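I've been putting off the laundry post because there isn't much to say about laundry, but Hae-won asked how I keep on top of it now, so I'll write it down.

The main change in April was that I stopped folding on the bed. I kept moving the pile to the chair at night and back again in the morning, and some of it went round like that all week. Now everything gets folded at a low table, and nothing is put down anywhere else.

I do towels and cloths first, then T-shirts, then socks. Cloths are folded in half and then into three. T-shirts I fold the way Hyun-seo showed me — sleeves in, bottom up, done. Fitted sheets I still roll into a ball, and I've made my peace with that.

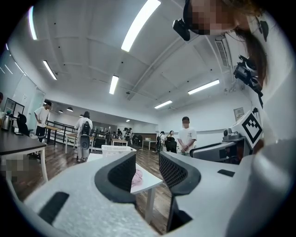

A plain plastic basket does the job better than the tall fabric bag I had before. The bag kept falling over, and the socks always ended up at the bottom. With slots in the rim there's also something to grip when it's full.

Next month I want to sort out the airing cupboard, which still has two duvets in it that don't fit any bed we own.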